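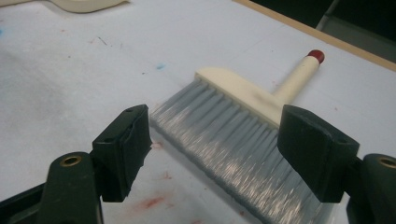
Research > Robotics > Manipulation > Full text
Filed under: Grasping, Learning from Demonstration

3.2 Grasp selection for tools with compliant parts

Tools that combine a stiff body with a soft working end are difficult for policies trained on rigid objects. A brush can be held by its handle, its head block or its bristles, and only the first two give a stable grip. We collected 2716 demonstrations with the Katiyar hand-held gripper and kept 695 in which the tool was a brush. Each demonstration was labeled by the part between the finger pads when the jaws closed.

Figure 4. Wrist view during an approach to a hand brush on the white work surface. The open finger pads are on either side of the bristled head. The handle, with its red end cap, points away from the gripper.

We trained 2 versions of the policy. The baseline used the final grasp pose as its only target. The second, which we call Tematen, also predicted the part label from the wrist view before the jaws began to close. Both used the same image encoder and training schedule.

Tematen chose bristle grasps less often than the baseline. Most of its remaining errors came from approaches in which a finger pad hid the line where the bristles meet the head block. Adding earlier views from the same approach reduced these errors, but slowed inference.

Shares 4 | Comments 2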